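Progress report to the Gredari fund, March 16, 2021

Thank you, as ever, for your patience with us over the winter, and for the kind note that came with the second payment. We have been busy at Pastthorpe, and I'm glad to say there is a good deal to tell you about the laundry work.

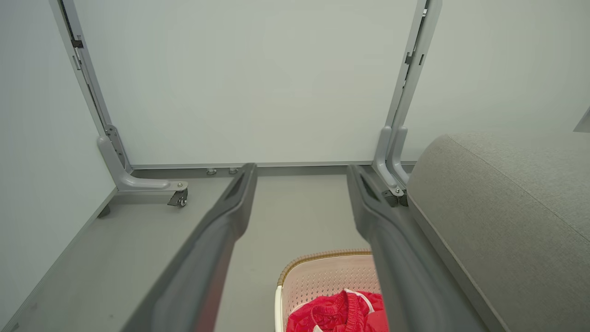 Our main question this spring has been whether the arm learns a pick-up better when it is given the close view from the wrist as well as the wide view from the head. We have now gathered 3,358 attempts, and 1,964 of them carry both views in full (the rest lost one or the other to a cabling fault, which we have since put right). Shiny, crumpled cloth like the red garment in the basket has always been our hardest case, and the wrist view is where we can follow its folds between the two fingers. With both views, failed grasps on cloth of that sort fell by 38 per cent against the head view alone, which pleased us all enormously! 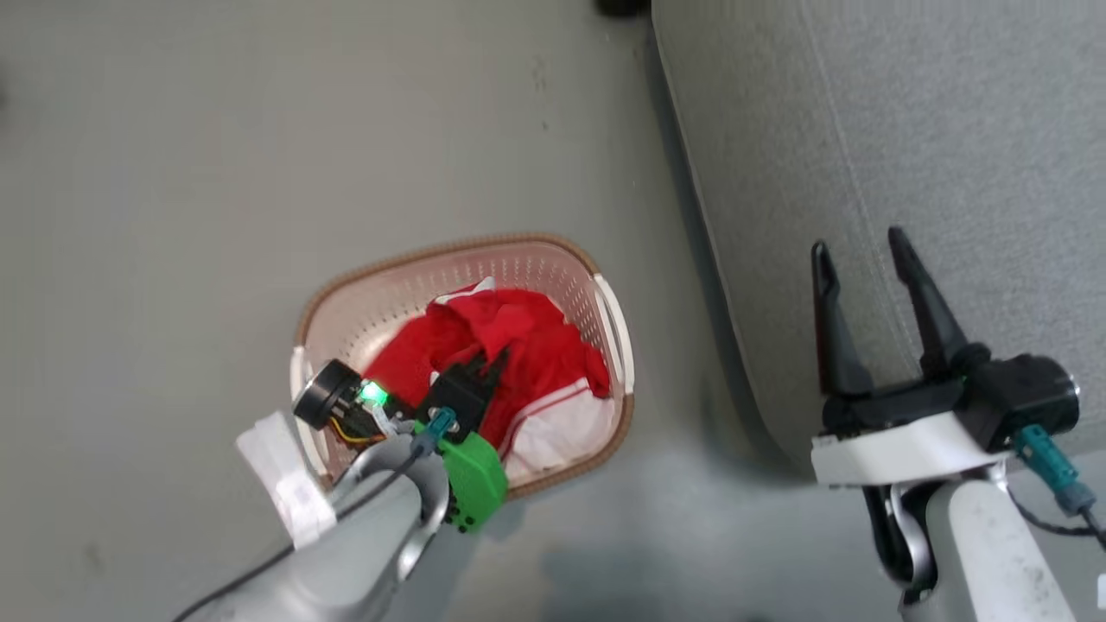
Ellach Household Robotics Group

We have kept to the Jiang method for scoring, as agreed, so these results can be set beside last year's without any fuss. One arm goes into the basket while the other stays clear with its fingers open, and handing a garment from one to the other is what we should dearly like to try next. We would need 2 more months on the present budget for that, and a costed plan will follow before the end of March.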